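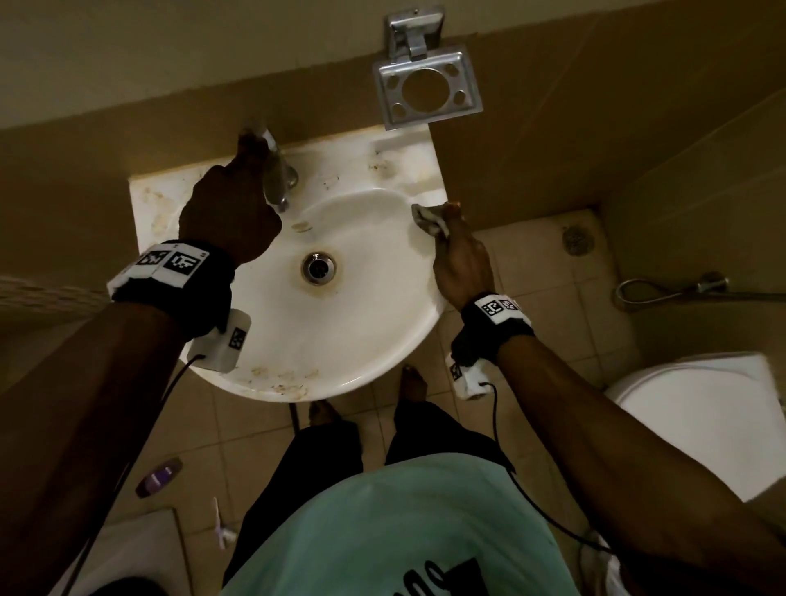 Notes on cleaning a vitreous china washbasin in a hard water area. Long thread, mostly for my own reference.

Start with the yellow-brown marks on the back ledge and front rim. In my building these are two separate deposits sharing the same spots: mineral scale, and soap film stuck to the scale. Dish soap takes the film. It does nothing for the scale.

Order of work:
Dish soap and warm water, whole basin.
Rinse.
Acid on the scale.
Rinse again.
Dry.
Acid first is a waste of acid. It sits on top of the soap film.

For the acid I use citric, 60 grams to a liter of warm water. Vinegar works too but is slower and the bathroom smells of it until evening. Do not use either one after bleach, or with bleach anywhere in the bowl. Chlorine gas in a small room is a bad afternoon.

Vertical surfaces are the problem. The solution runs down the inner wall and collects at the drain. Soak paper towel, lay it on the rim, press out the air, leave it. Rewet once if the edges lift.

Cloth: cotton, folded small. A small pad lets you put pressure on the inner curve of the rim with two fingers. A big open cloth mostly polishes the middle of the bowl, where there is the least to remove. Refold to a clean face often.

Scalloped bowls take longer than plain ones. Every place the curve changes direction holds a line of residue. Follow the line, not the general area.

Chrome is a separate job. Citric is fine on a sound faucet for a couple of minutes, then rinse. If the plating is pitted, skip the acid and use soap only. Do the underside of the tap handle as well – that is where wet fingers leave the most.

Rust ring at the drain. Faint ones are usually surface staining and come up with the same citric under a wet towel. If it returns within 2 weeks, the metal is going or there is a slow drip feeding it. Cleaning will not fix either.

Roksolana Fedoruk asked about wet sanding with 2000 grit. I tried it on an old Dolleo basin that was headed for the dump. It took the stain off and left a dull patch visible from the door. Glaze does not grow back. I would not do it on a basin you plan to keep.

Same objection to powder cleansers and the green side of the sponge. Scratched glaze stains faster, so next month you scrub harder.

Soap blobs near the faucet: lift them off with a dry cloth before any water goes in. Wetting them first just spreads them over the ledge.

If you have a wall-mounted basin, keep your weight off the front edge while scrubbing. Mine moved 2 millimeters at the wall bolts last August and the sealant had to be redone.

Vitalii Kovalchuk wants to know about enameled steel. Different material, weaker acid, shorter contact time. I have not tested enough of it to give numbers.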